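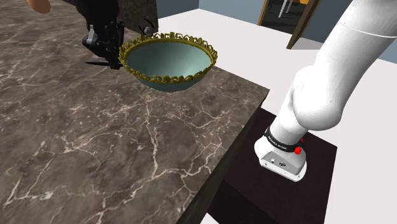
What does the size of a CPU cache change for a program?

It changes how often the core has to wait on main memory. A program whose working data fits in cache runs close to the speed of the core. One that doesn't fit spends much of its time stalled.

Handout: Caches and Memory Latency
Kencombe, Intro to Computer Hardware, Unit 11

Terms
Hit: the data is already in the cache.
Miss: it isn't, and the next level has to be checked.
Line: the block of bytes moved in one go. You never fetch a single byte.

Average access time
hit time + (miss rate x miss penalty)

Worked case. Hit time is 2 cycles, miss penalty is 90 cycles, miss rate is 2 percent.
2 + (0.02 x 90) = 3.8 cycles
Now raise the miss rate to 11 percent.
2 + (0.11 x 90) = 11.9 cycles
The clock speed is the same in both cases.

Access order
A two-dimensional array in C is stored row by row. Looping along a row uses every value in each line fetched. Looping down a column of a large array may use one value per line, and the rest can be evicted before you return to it.

For the lab
Run the Pekness test program with the row loop, then the column loop. Write down both times and the array size. Close the browser first. Repeat with an array small enough to fit in L1 and compare.

Reading: course pack, section on set associativity. We start there in February.

Filed under: Hardware Basics, CPUs, Course Notes

Comments

zalach: Is the miss penalty the same for L2 and L3?

tuhumury_lab: No, each level has its own. The formula above treats everything past L1 as one step.

pk_student: My column loop was only slightly slower. Array was too small, fixed it.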